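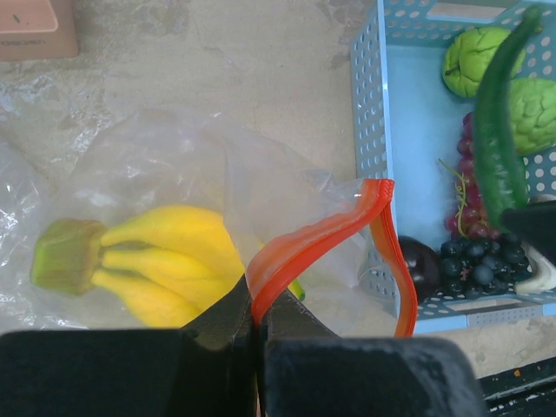 Ticket 156: Pinholes in the white glaze on tall vases

Home Tickets Glazes Kilns Contact
Search tickets... Go

Opened in March by Liya Fikre, Teshome studio

Hello, and thank you for all the patience last time! I'm getting pinholes in Orkitz white again, on 6 vases out of the same load, nearly all near the shoulder. The bowls on the shelf below came out lovely.
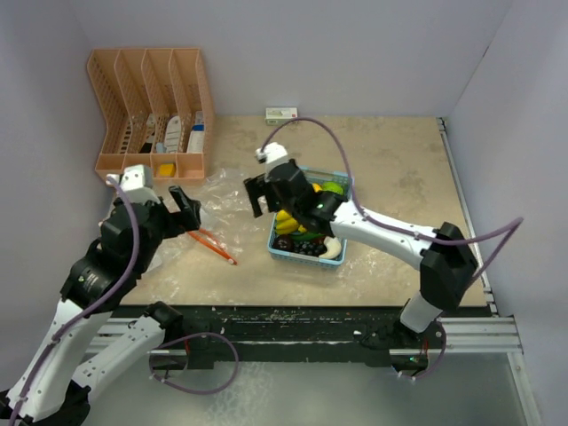
Pinholes like these usually start in the bisque, Liya, so please slow that firing to 100 degrees an hour and wipe each pot before glazing. Do keep your test tiles sorted by firing, too. An orange desk organizer with four tall slots and a lower part in front is just the kind of thing I'd use, tiles upright at the back and notes up front. (Zewditu Moges, support)
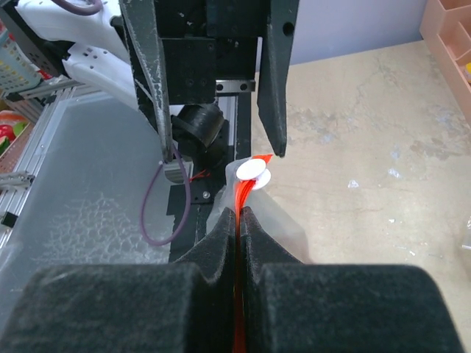 Update, 4:15 pm

Slower bisque done, two thinner coats on the shoulders. One pinhole left on one vase, and I can live with that. Closing, with many thanks!

Status: Closed
See also: Ticket 149, crawling on handles

Comments (2)

Volker Reinholz: Same trouble with my Dokov clay. Did you sieve the glaze again?

Liya Fikre: I did, twice, and it was lumpier than I'd like to admit!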